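# Right arm stalls when both arms get close over the table (bimanual, remote cover task)

**kestrel_ob**

Posting from the Vurnbridge shop. Two arms on one front rail, the task is putting the battery cover back on a TV remote. Left arm holds the remote, right arm picks the cover off the table and brings it in.

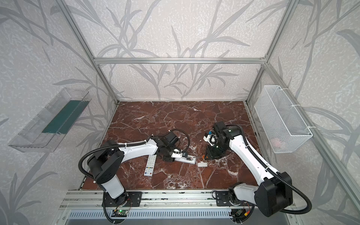

The planner is the stock one that comes with Ilel, running a joint plan for both arms with a padded collision model. The right arm goes to pregrasp fine. When it has to come down the last stretch toward the cover, the planner returns no solution, or it returns one that swings the elbow way out and takes forever. If I move the cover farther from the other hand by teleop first, the same script plans with no trouble.

What I've tried:

- Cut the padding on the gripper meshes in half. Plans more often, still fails when the remote is held level.
- Raised the planning timeout to 900 ms. No real difference.
- Dropped the cable conduit from the collision model. Plans nearly every time, but I don't want to ship that.

Log from a typical failure:

```
[plan] group=both_arms goal=right_pregrasp_cover
[plan] start state valid
[plan] goal sampling: 718 candidates, 2 valid
[plan] timeout, no path
```

Any ideas before I start writing my own sampler?

---

**mudflat**

718 candidates and 2 valid is your answer. It isn't a path problem, the goal region is almost all in collision. More timeout won't help because the tree has almost nothing to grow toward.

How are you modeling the conduit? If it's one fat capsule from shoulder to wrist it will eat all the free space between the two hands.

---

**kestrel_ob**

Three capsules per arm, sized for the widest the loop ever gets. So yes, fat. The loop sticks out a lot at the shoulder and I didn't want it catching on anything.

---

**mudflat**

Make the shoulder capsule fat and the other two thin. On the link the conduit is zip tied down, it's not going anywhere. The one near the wrist is what's costing you.

---

**t_rask**

I'd go a different way and stop planning both arms together. The left arm isn't moving in this phase. Freeze it, add it to the world as a static obstacle, plan the right arm alone. You halve the dimensions and the failures get a lot easier to read.

---

**mudflat**

Freezing the left arm doesn't change which right arm goals are in collision. He'd still have 2 valid out of 718.

---

**t_rask**

It does if the sampler is wasting draws on left arm configurations. Some of those 718 could be rejected for the left side and not the right. The log doesn't say which.

---

**mudflat**

The start state is valid and the goal is named for the right arm only. I'd be surprised if it samples the left at all. But fine, it's a cheap test.

---

**Orest Bondarchuk**

I maintained this planner config at Hollmann for a while. t_rask is partly right. With `group=both_arms` and a single arm goal, the default is to leave the other arm loose within a tolerance, and those draws are counted in the candidate total. Set `hold_inactive: true` in the goal block. It's easy to miss, the docs mention it one time under the handover page.

```yaml
goal:
 arm: right
 hold_inactive: true
 yaw_tolerance: free
```

The other thing I'd check is yaw. A cover lying flat can be grasped from more than one angle around the vertical. If your grasp pose fixes the yaw you are throwing out most of the good approaches. Let it be free, or at least allow the flipped grasp.

---

**kestrel_ob**

Yaw was fixed. The pose comes from the wrist camera detector and I pass it through as is. I fixed it on purpose so the cover is always oriented the same way in the hand for the insert step.

---

**Orest Bondarchuk**

Then compute the insert from the grasp you got. You know the transform from the hand to the cover once you close on it. Carry that forward and the insert target works out for either yaw.

---

**pellwood**

Disagree with that last part, at least for thin parts. We did it that way at Jarklow and the cover rotates a few degrees in the fingers when you close. The stored transform is then wrong and the tab misses the slot. Either look again after the grasp or keep the yaw fixed and solve the space problem some other way, for example by having the left arm back off before the pick.

---

**Orest Bondarchuk**

Sure, look again if you have a camera with a view of it. I assumed he did. Backing off costs you a second motion every cycle and you still have to close the gap afterward, with the cover in hand, when a collision is worse.

---

**pellwood**

The gap closing move is short and straight. I'll take a boring Cartesian move over a sampled one any time. Cycle time matters less than not having to sit next to it.

---

**kestrel_ob**

Ran some of this tonight.

`hold_inactive` on, nothing else changed: still failing, but it gives up faster and the log is cleaner. So mudflat was right about the main cause.

Thin capsules at the wrist plus `hold_inactive`: plans on most tries with the yaw fixed. The elbow swing is still there on some of them.

Free yaw on top of that: no planning failures so far, and the paths are short. The insert step is broken now, as expected, until I redo the target.

I'm going to try pellwood's version as well – back off, pick, straight move in – and compare. My concern is that the remote shifts in the left gripper when that arm moves. The battery compartment is open toward the hand doing the insert only if the grip stays put.

---

**mudflat**

Cap the jerk on the back off move, not only the speed. Default jerk limit in Ilel is high for a two finger hold.

---

**t_rask**

Can you post the capsule sizes when you settle on them? We have the same conduit routing and I've been running with the fat ones since December.

---

**kestrel_ob**

Will do. They're in the robot description right now with a bunch of other junk, I'll pull them out into their own file first.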